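Moving Mastudero to external storage on an Omunent TV box

Internal flash on the entry-level Omunent fills up quickly. After the system image and preinstalled apps, the test unit had 696 MB free, and the Mastudero media player builds its artwork cache in that space. The steps below move the app data to a USB drive.

You need firmware 4 or later, a USB stick that can be erased, and a wired keyboard or the stock remote.

1. Back up the library. In Mastudero, open Settings – Library – Export and save the file to a network share.

2. Plug the stick into the rear USB port. The side port is slower and drops out on standby.

3. Go to Settings – Storage, select the drive and choose "Format as device storage". All files on it are erased.

4. When the box offers to move data now, choose "Later". The automatic move skips the artwork folder.

5. Open Apps – Mastudero – Storage used – Change and select the drive. The test library of 328 titles had a 237 MB cache.

6. Restart the box, open Mastudero and import the library file from step 1.

If the drive is missing after the restart, pull the power plug, wait a minute and start again. Sticks formatted on a Prusard recorder keep a hidden partition and must be wiped on a computer first.

Do not remove the stick while the box is on. The app icon turns gray and the import has to be repeated.

3 comments | 12 shares
Contact | © Holst Guides | Back to top

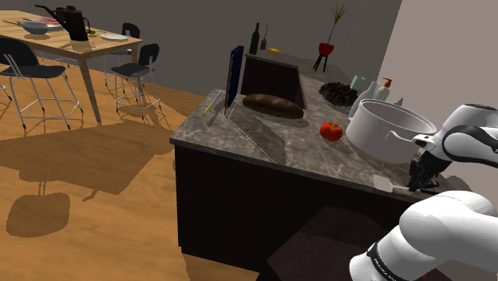

Rendered kitchen with robotic arm, bread and tomato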